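Line drying vs. the dryer: who's switched?
Home & Laundry board, 149 views

pegbasket_pam wrote:
Okay, I'm all in on line drying this June and I have to gush a little. Shirts keep their shape, towels smell like outdoors, and I love the ten quiet minutes in the yard. Getting clothes stacked afterward is the only bit I still drag my feet on! 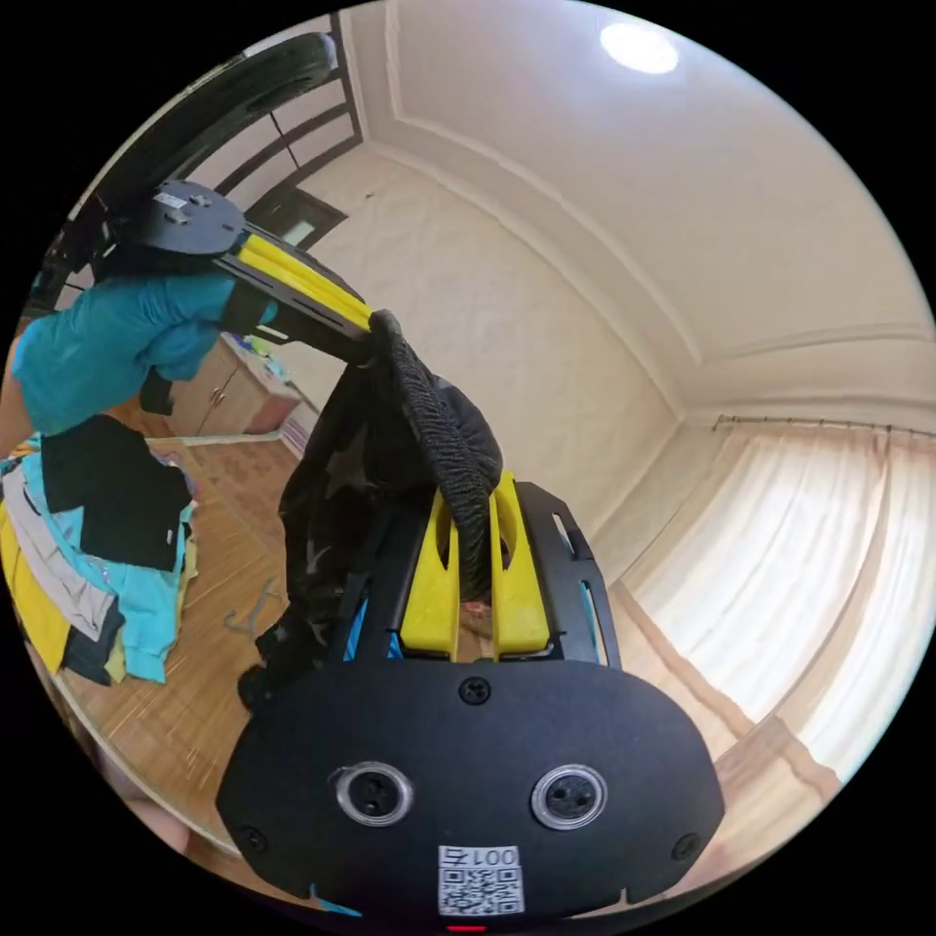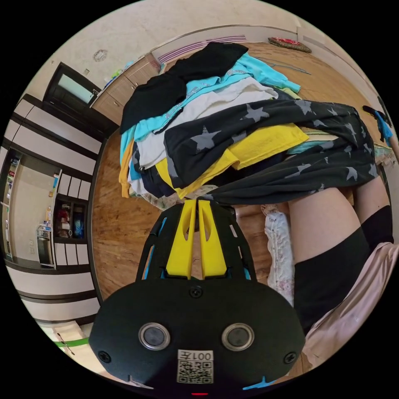

2 min read · 5 replies

oldmaytree wrote:
Welcome! Which line did you get? I have the Stineo pull-out one and it sags with jeans on it.

pegbasket_pam wrote:
The Wolteo umbrella kind. Holds 2 full loads and spins like crazy in the wind, so fun.

drumsetter wrote:
Gotta disagree on towels. Mine come off the line like cardboard. I do ten minutes in the dryer first, then hang.

oldmaytree wrote:
Other way around for me, line first and then a quick tumble. And snap them hard before you pin them! Half the stiffness is skipping that.

drumsetter wrote:
I do snap them. Our water is hard as rocks, so maybe that's it. Pollen is my other gripe, my eyes itch all spring.

sockdrawer77 wrote:
Pollen is real. I hang indoors until the trees settle down, then everything goes out, sheets first. Pam, turn your dark shirts inside out or they'll fade on the shoulders.

pegbasket_pam wrote:
Ooh, hadn't thought about fading. Doing that with the next load!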